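Home | Shop | Repairs | Robot Questions | Contact

We use cookies to keep your basket full. Accept | Settings

Can a robot do my chores yet?

We get asked this nearly every week at Pirko, so we've put our usual answers in one place (and yes, we do love being asked!).

Will one fold my laundry?
Slowly, if you're patient. Towels go better than shirts, and fitted sheets are still a sorry business - mine included.

What about small parts work in a shop?
That's where we see the most hope, and also the most muttering. A person picks up a little plastic gear without a thought, while a two-finger gripper has to come in at the right height and the right angle, and a part lying flat doesn't offer it much to hold.

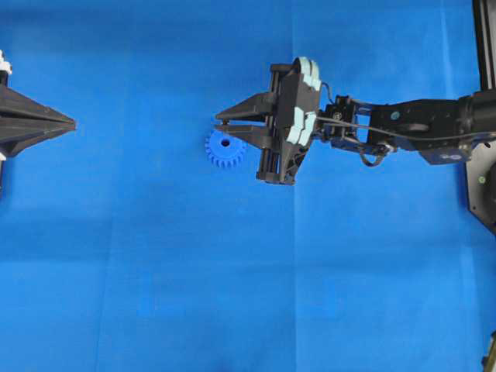 Lumturie Shehu wrote to us that her shop sorts 900 small parts on a busy day, and she'd gladly hand over the dull half of it, but she wants a machine that knows when it has missed. We think that's a very fair thing to want, and it's the first question we'd put to any seller.

Should I buy now or wait?
For a kitchen or laundry room, we'd wait. For a bench where the same part turns up in the same spot all day long, do ask for a trial, and bring your own parts along - the fiddly ones especially!

257 shares | 14 comments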